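In defence of plastic grapes

I have sold fruit from a stall or a shop for 13 years, and for most of them I was rude about artificial fruit. It belonged in dentists' waiting rooms and the windows of carpet showrooms. If you were going to put grapes on show, they should be grapes.

I have changed my mind, and I want to set out why, because the argument keeps coming up among people who dress shops and stands for a living.

Start with the waste. Last September I kept a count of what I threw away from one front display. It was 4 crates, tilted forward so that people could see in, topped up every morning. Over the month I binned 220 bunches of grapes that had done nothing except sit there looking nice. They had been squeezed, picked at and left in the sun. I could not sell them, and I would not have given them to anyone.

Marin Kovačević, who dresses windows for Margaritis, told me to stop being proud and buy a box of fakes. The ones from Wullix were too pale and looked like beads. The Drosden ones were better. What makes or breaks them is the colour and the leaf. A dark red bunch works if the berries vary a bit and catch the light. A green bunch needs a leaf on the stem, or it looks like something that fell off a hat.

The crate matters more than the fruit, in my view. Pale slatted wood is hard to beat. It makes the green look greener, and the gaps between the slats stop the whole thing looking like a tray.
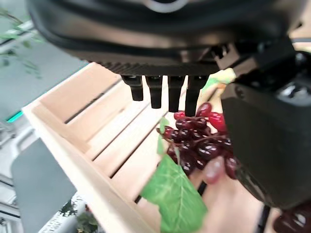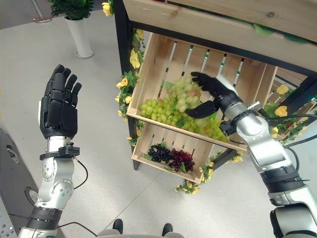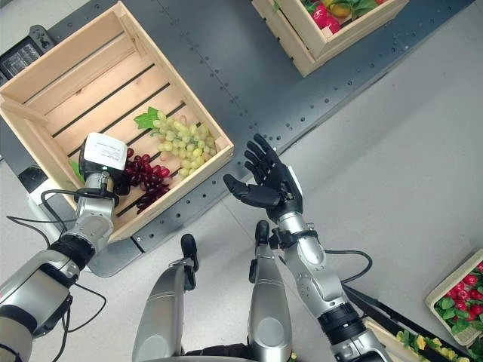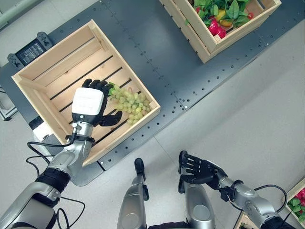 Grapes in red and green, slatted crates, and one stand done up with yellow roses.

People say it is dishonest. I take that seriously. If a customer reaches for a bunch and finds it is plastic, they feel a bit foolish, and they may well blame the shop. My answer is to keep the two apart. Fruit for looking at goes up high or in the window, and fruit for buying goes at hand height with a price on it. I have had one complaint since I started doing this, and it was from a man who wanted to buy the fake ones.

The stronger objection is that they are plastic. That is true, and I would not defend a shop that bought new ones each season. Mine cost 100 pounds for the lot and I mean to keep them until they fall apart. They get a wash in warm soapy water and go back in their box with the leaves laid flat - the leaves are always the first thing to go.

Where I still draw the line is flowers. Praneo sent me a garland of artificial ones with my last order and it is still in the stockroom. A few trailing down a post can look all right, I admit. On my own front I would still sooner have a pot of something that needs watering.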